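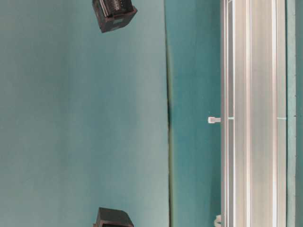
So I finally signed up for the Dusovside night bus trial, and I have opinions! My friend Aurelia talked me into it (she hates driving home from Zollville after choir), and the first ride was kind of lovely. Warm seats, a driver who hums, and only 24 minutes door to door.

The app is another story. It logged me out twice while I stood at the stop, and it kept asking if I wanted to go to Gekitz. I have never wanted to go to Gekitz at eleven at night!

Still, I bought the 40-ride pass, which should get me through to October if I'm good about it. Aurelia wants to try the late Saturday run next, the one that goes past the bakery, and I've already said yes.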